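Bedding and Linen > Blankets and Covers

Fleece over a quilted cover -- fold at the foot or spread it?

Dekkerhill
Posts: 35
I bought a fleece from Nulberg in June and I cannot decide how to keep it on the bed. My cover is white and quilted, and the fleece slides on it every night. In the morning one half is on the floor. Do you fold yours in the daytime, or leave it spread?

quilt_and_tea
Posts: 3,207
Fold it, always. In three parts the long way, then across the foot of the bed. A fleece that lies open collects every hair in the house.

tandon_lane
Posts: 585
I do not agree with this. We sit on our bed in the afternoon, so a folded blanket is opened again after five minutes. I leave it loose and put the long striped pillows at the side. My bed:
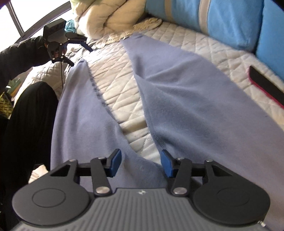
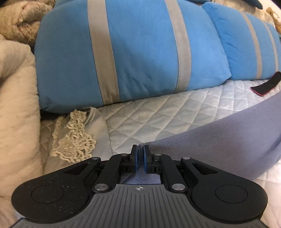
About the sliding, I had the same trouble. I tucked one long side under the mattress, only the side where I don't get out, and now it stays much better. The hem must be on top, or you feel it with your feet.

quilt_and_tea
Posts: 3,207
Tucking pulls the quilting out of shape after some months. I lost a good Grorkico cover like this.

tandon_lane
Posts: 585
Maybe your mattress is heavier than mine. I have done it for 2 winters and the stitches are fine. But I pull it out when I wash the cover, I must say.

Dekkerhill
Posts: 35
Thank you both. I will try the tucking first -- my cover is old, so it is not a big loss. Does the fleece go in the dryer, or is it better on the line?

quilt_and_tea
Posts: 3,207
Line. Low heat if it rains.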